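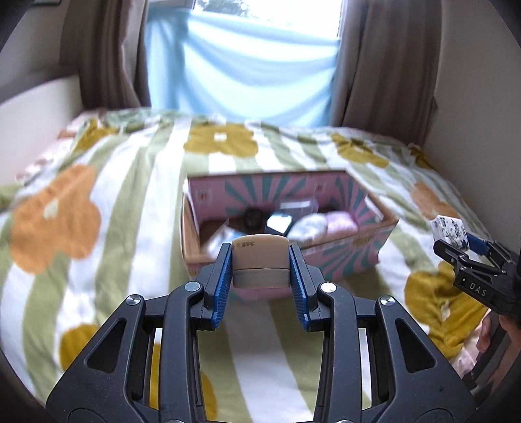 A small beige cosmetic container with Chinese lettering.

Small Packages and the Household Recycling Stream
Aug 21, 2008

The Sondero Institute's program on household waste has spent the past year studying items that most sorting plants are unable to handle: sample jars, lip balm pots, compacts and travel bottles. The program's director met with the editors of this bulletin at the Institute's offices in Edton to discuss the work and its likely effect on local collection rules.

Asked why the program had chosen such a narrow subject, the director pointed to the design of the plants themselves. "Most of the equipment was built with bottles, cans and newspapers in mind," the director said. "At the Edton plant, anything that falls through the first screen is treated as broken glass and dirt. A cosmetic jar may be made of perfectly good plastic, and it will still leave the building with the sweepings."

The Edton plant began keeping its screenings for the program in April. Staff sorted the material by hand over 11 working days. The director described the task as slow and unpleasant, and credited the plant's night crew with setting aside clean floor space for it.

Mixed materials were the main difficulty. A single jar may have a cap of one plastic, a base of another and a liner of a third, and few carry a resin code large enough to read. "We had people with many years in the trade passing a lid back and forth and disagreeing about it," the director said. "If they cannot settle the matter at a table under good light, we should not expect a resident to do so at the curb."

The program also asked 15 retailers in the Edton area whether they would accept empty containers at the counter. Seven agreed to a trial. The others cited lack of storage, and two were concerned about odor in warm weather. The director regards the response as fair. "A shop pays for every foot of its floor. We were asking for a bin next to the register, and we were not offering rent."

Containers collected in the trial are taken to the Polishchuk works, where they are washed and separated by density in water tanks. The heavier plastics are baled for resale. Much of the lighter material goes to Kultex, which has agreed to test it in plant trays and other goods where color is of little concern. The director declined to predict the outcome of those tests and noted that earlier batches had contained too much residue, chiefly wax and face cream.

On the question of washing at home, the director was cautious. Residents are asked to wipe out what they can with a used paper towel and to leave the rest. "We do not want a gallon of hot water run over a jar that weighs less than a coin," the director said. "That advice will disappoint some very careful people - we have had letters on the point."

The conversation turned to manufacturers. The Institute has no authority over packaging, but it has circulated a short paper asking that caps and bases be made of the same plastic where the product allows it, and that resin codes be molded into the base. Replies have been few. One maker objected that a code would spoil the appearance of the jar. Another asked for a second copy.

The director expects the trial to continue through the winter. A full report, including the sorting tables and the retailers' comments, will be placed in the Institute's reading room and mailed to member towns on request. Until the collection rules are changed, Edton residents should continue to keep small containers out of the curbside bin and bring them to a participating shop.

Copyright 2008 Sondero Institute. All rights reserved. | Contact the Bulletin | Back to top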